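Growing oranges where the winter is long

When I arrive at the glasshouse in Praltberg, the owner is on a ladder and she does not come down at once. "Two minutes," she calls. It becomes ten, and I use the time to walk between the pots. Snow is still lying on the north side of the village, but inside it smells of blossom and of wet soil.

She has kept citrus trees for 28 years, first on a kitchen window and later in this building, which belonged before to a cut-flower grower. Today there are 239 trees. She rents most of them to hotels and cafés for the summer, and from October they come back to her to rest.

"People think the cold kills them," she says, when we finally sit down with tea. "In my experience it is the water. They see a sad leaf and they give water. Then the leaf is more sad, so they give more."

Her own method is slow. She pushes a finger into the soil to the second joint and waits until it is dry there. In January some of the big pots get water only once in the month. The glasshouse is kept at 7 degrees in the night, and she will not go higher, even when customers ask for fruit at Easter.

"A warm tree in a dark month is confused," she says. "It wants to grow and there is no light to grow with."

I ask about the eating. She laughs and tells me that in the first years she was too proud to pick anything. The fruits hung until they were dry inside. Now she picks from February, a few at a time, and she tastes from every tree before she decides what to do with the rest.
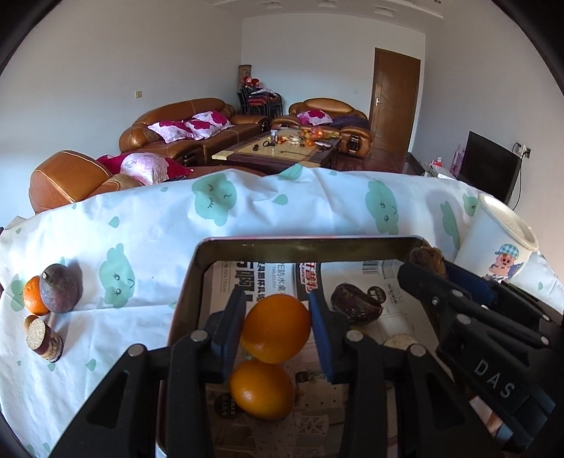
Two citrus fruits in a metal tray.

The sour ones go into marmalade. She cooks it in small amounts, with the peel cut by hand, and sells it under the name Flula at the Saturday market in Rurnmont. Last winter she filled 328 jars. The name has no meaning, she says, it was only a word that her daughter used for everything orange when she was small.

"My first marmalade was like glue," she tells me. "The second was like soup. I wrote everything in a notebook, and after some years I had a recipe." She will not show me the notebook, but she gives one piece of advice freely: soak the peel for a whole night and do not be in a hurry with the sugar.

What about somebody who has only a balcony? She thinks for a moment. A calamondin, she answers, or a small lemon, in a clay pot that is not too big. In winter it can stand in a bright stairwell – "the neighbours will like it also".

Before I go she takes me to the oldest tree, a bitter orange with a trunk as thick as my arm. It lost all its leaves one spring, when the heating failed, and she cut it back hard and left it alone until June. It is in flower again now. She picks a dead twig from it, puts the twig in her pocket and goes back to the ladder.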